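Workplace and Careers > Small Business Help

Robot arm arriving in our repair shop, what do I tell the bench staff?

Posted 29 March 2018 by benchmonkey_prungate

I run the day shift at Sanska, a computer refurbishing outfit in Prungate. We take in old office machines, pull them apart, test what's worth testing and put the good bits back together. The owners have decided we're getting a robot arm for the fiddly placing work: drives, chips, memory, that sort of thing. The vendor's brochure says it will "free our people for higher-value tasks". My people have read the brochure and would like to know what the higher-value tasks are. So would I.

There are six of us on the benches. No one has been told they're going, but no one has been told they're staying either, and the tea room has gone very quiet. Has anyone been through this? What changed, and what did you wish you'd said at the start?

3 replies

slotted_and_sore

We've had ours since November at Pinon, same line of work as yours. Short version: all of us still have jobs, and all the jobs are a bit different.

The arm does the picking up and putting down. It's good at it once everything is where it expects to find it, and getting everything to where it expects to find it is now a person's job. We used to chuck parts in a tub. Now they go on a fixture plate with a pocket or a slot for each, and I've become strangely proud of my plates. Ours went through three versions before we stopped swearing at it.

The close-up is from the gripper end, with the plate behind it. Hard drive in one corner, chip sitting in its holder, a pair of slotted rails to the right, and the blue Universal Robots box over by the wall with the red stop button on it. Make sure every person on the floor has pressed the stop button at least once, on purpose, with management watching. It did more for morale than the pizza lunch.

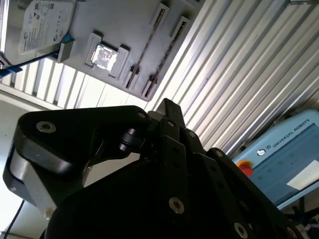

What I'd tell the staff on day one

Who is losing hours, if anyone. If the answer is "we don't know yet", say that, and give a date when you will know.

Who gets trained. We trained two people and the other four felt it. When one of the two went on holiday, the arm went on holiday too. Train everyone who wants it.

Who gets blamed when it drops something. Our first month the boss wanted 200 units a day and got nowhere near it, and there was a lot of looking at whoever happened to be standing closest.

Also, my wrists have stopped hurting. I was ready to hate the thing and that has made it difficult.

grumpy_in_dispatch

Robots are taking over, mate. Update the resume.

maes_floor_rep

Less gloomy than the above, I hope. I'm the staff rep at Maes, and we do up to 300 units a day with an arm on one line. Get the arrangements in writing before the crate shows up. After it's bolted down you'll have far less to bargain with. Ask for the new duties to be in the job descriptions, because setting up and minding a robot is skilled work and should be paid that way. Ours was called "other duties as required" for most of a year.

The other thing is the quiet. People used to talk across the bench while they worked. Once the arm was in, whoever was minding it stood off on their own all shift, and it got lonely. We rotate every couple of hours now. Costs a little time at each changeover, and the foreman grumbles, but he grumbled before.

benchmonkey_prungate

Thanks, both of you (and dispatch, I suppose). I've asked the owners for a date on the hours question. They're going to check with the vendor.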